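Sorting week at Dudstead — the small storage

Quick gallery, promised this ages ago. We're clearing out the back studio before the move to Drunmont in July and I've been going through the boxes and organizers first, becuase everything else depends on them. More pictures when I get a minute.

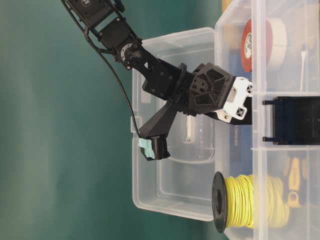

Anyway — 14 bins on the list so far, most of them from the old Woltosum shelves. The clear plastic ones are staying. Rounded corners, raised rim, you can see what's in them without digging. Anything cracked goes out, anything without a lid goes to Ha-neul Bae, who wants them for seed packets.

Still to do: labels (20 left on the roll, need more), the thread drawers, the tall cupboard. Zamani order not in yet. Keep the clear boxes together please, dont split them between rooms — took me around 3 evenings to match them all up last time.

If you left something here and want it back, write to me before May 23, 2020. After that it gets packed with the rest and goes on the van.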